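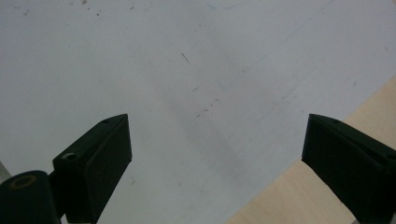 Re: [choir-list] Surtitles and the April concert

On the list, Ľubomír Baláž wrote:
> Has anybody sung the Flesora Mass with a small choir? Our edition
> gives no breathing marks at all in the Gloria, and my altos are
> turning blue by bar 100. I also can't tell if the organ part is
> meant to be played on manuals only.

Hello Ľubomír, and hello everyone,

Yes, we did it two years ago with 21 singers (three of them tenors, bless them) and it went better than I'd feared! We staggered the breathing from bar 100 right through to the big cadence at 156, and I simply told the second altos to leave out the tied note whenever they felt like it. You couldn't hear the join from the back of the church.

As for the organ, our player used pedals in the Gloria and Sanctus and kept to manuals for the rest. She did try the Kyrie with a soft 16-foot underneath, but it made the basses go flat, so out it came.

If you're still after a soprano for the solos, do try the Momier studio. They sent us a student who learnt the Benedictus in nearly 3 weeks, and she had a lovely easy top B flat.

I've got a spare set of vocal scores in the cupboard if you want to borrow them. They've got our pencil marks in, so you'd need to bring a rubber. Postage only, no hire fee.

Are you doing the Agnus Dei at the printed speed, by the way? We found it a bit of a gallop.

All the best,
Meg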